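Zlata Pasichnyk tient le budget d'équipement de l'atelier Brimolcombe, qui reconditionne des boîtiers électroniques en petites séries. Elle nous reçoit avec un tableur ouvert et un devis annoté au crayon. Le poste de manipulation qu'elle veut acheter existe déjà sur écran. Sa collègue Nusrat Howlader l'a monté en simulation avant toute commande.

« On a commencé par l'erreur classique, dit-elle. On a demandé le prix du bras. Le bras, c'est une ligne. Il faut aussi le socle, la pince, la table, le boîtier de commande, et les heures pour régler tout ça. »

Le premier devis, celui de Cikamon, ne comprenait pas la pince. Le second, de chez Uddin, la comprenait, mais sans doigts de rechange. Elle a ajouté 2 309 euros pour les accessoires et refait le total.

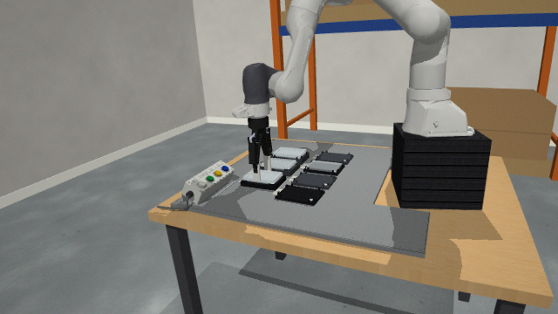 **Rubrique : Achats et équipement**

Dans la simulation, les plaques sont posées à plat sur un tapis gris, les blanches d'un côté, les plus sombres de l'autre, et la pince à deux doigts travaille à la verticale. Nusrat Howlader s'en sert pour discuter des cotes avec les fournisseurs.

« Le socle mord sur la table, explique-t-elle. Sur un plan coté, personne ne l'avait relevé. Maintenant je demande la place au sol et la place sur le plateau, séparément. »

Elle a aussi gardé un boîtier à quatre boutons, gris, vert, jaune et bleu, près du bord avant. Les opérateurs voulaient l'avoir sous la main -- c'est la seule demande qu'ils ont maintenue jusqu'au bout.

Le logiciel, Mistix, est loué à l'année. Zlata Pasichnyk l'a inscrit en fonctionnement et le matériel en investissement. Pour la formation, elle a prévu deux sessions de 40 heures. « Le vendeur en proposait une. Si la personne formée est absente, le poste s'arrête. »

Reste la question des pièces. Elle veut un prix écrit pour la pince et le câble de raccordement, valable deux ans. Cikamon a accepté, Uddin n'a pas encore répondu.

La commande doit partir en novembre. D'ici là, Nusrat Howlader essaiera une table plus profonde dans la simulation. « Si elle convient, il faudra reprendre le devis, dit-elle. Le transport change aussi. »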